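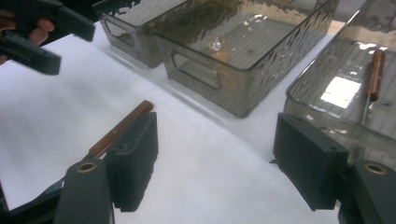 The Skuvent G2 hand-held gripper is sold as a pair, and most first orders are too small. Budget for the bench as well as the tool. Sorting work of this kind needs translucent bins with a handle cutout, a plain white tabletop and flat wooden sticks as stock parts, and none of it is included in the price. Tinted plastic throws glare under overhead lighting, so allow for diffusers if your software relies on the camera image.

Price and supply
Pair, with case and charger: $2406
Replacement finger pads, black, set of four: $56
Bin kit (Grumley, tinted): $40
Lead time: 18 working days from our Cladard warehouse

Prices are in Canadian dollars, before tax. Freight is quoted separately. Orders placed in December ship in January.

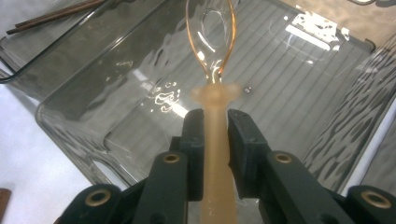
Pads are a wear item and should be treated as an operating cost. Order one spare set per pair for the first year, then adjust to your own usage. Thin or rounded parts wear the pad tips sooner than flat stock — keep a log by part type if you can. The outer arms are not user serviceable and must come back to us for repair.

Planning notes
Allow one bench per pair and leave clearance on both sides for the operator's elbows. Two operators can share a bench if the bins sit along the back. Cable length is fixed at the time of order. The Lam wall bracket fits all models but does not fit the older charger.

Quotes for four or more pairs are handled by Sunee Suksawat in equipment sales. Please include your bench dimensions and the smallest part you intend to pick up.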